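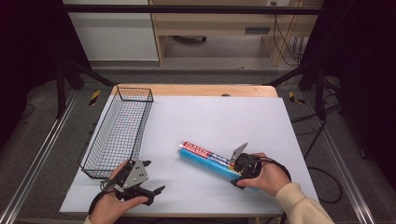

Two hand-held grippers at the board: the right one closed on the end of a can, the left one open beside the wire basket.

Comparing two hand-held grippers before you buy a set

The Odden sales page promises a grip that "feels like your own hand". I would not plan a budget on that. The test below takes a Friday afternoon and tells you more than the brochure does.

What you need: both grippers, a flat board, a wire basket and one full can. Skip the foam blocks that Utov sends out with its demo kit. Any gripper will hold foam.

Step 1. Route the cables. Let them run back past your wrists and move your arms through the whole reach. If a cable tugs now, it will tug in every recording.

Step 2. Lay the can down at an angle to you. A can set square to your arm flatters the fingers.

Step 3. Pick it up by the end, one-handed, and put it in the basket. Do this 37 times with the right hand, then 37 with the left. Write down every slip, including the ones you rescued.

Step 4. Swap the grippers over and repeat. Most people leave this out and end up measuring which hand they write with.

Step 5. Only now look at the logged data. Our Ilie logger saved 2,658 samples in one short run – a fine number that says nothing about whether the can stayed put. Check the finger opening against your slip notes.

Alistair Gunn at Stastarby thinks 75 lifts per gripper is plenty. I'd say it will show you a bad gripper but won't separate two decent ones. If the slip counts come out close, buy on spare parts and cable length, and ignore anyone quoting a score out of 2,000.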